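So I finally made it to the open day at Barnico, out past the Dornville exit, and I've been boring everyone I know with it ever since. Time to bore you too!

The pitch was chores. Can a machine fold the towels, sort the screws, clear the bench at closing time? My dishwasher and I have a strained relationship, so I went in with high hopes. I counted on a crowd, too, and got one: 400 people had signed up, and the line for coffee was worse than the line for the robots.

First stop was the towel table. Very slow, very careful, and I loved it. One hand towel took long enough that the kid next to me wandered off and came back with a cookie. Then the shop-floor side, where a Najjar arm was putting brackets into bins. That one I'd hire tomorrow – it just kept going, and when it dropped a bracket it went back for it.

The best part was upstairs with Ditte Thoroddsen, who runs the simulation group and talks even faster than I do. Her team practices every chore on a computer before anything touches a real bench. The sorting job they call Gresow had been through 1,931 practice runs by the time we visited in February, and she wants the next round to hit 1,000 without a person stepping in.

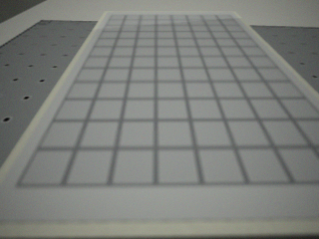 I do most of my own sorting in a garage, by feel, with the radio on, so I asked her why placing a small part in the right spot is such a big deal. Distance, she told me. On their simulated board the rows near you look nice and roomy, and the far ones squash down into slivers, with nothing printed in the squares to tell you which one you're in. I tried picking out a particular square toward the back and lost my place twice. I felt a lot more sympathy for the arm downstairs after that.

Would I buy one for the house? Not this year. For a shop with bins to fill, sure, I'd at least make the call. Parking is free if you get there before 10, and bring a sweater, the hall is freezing.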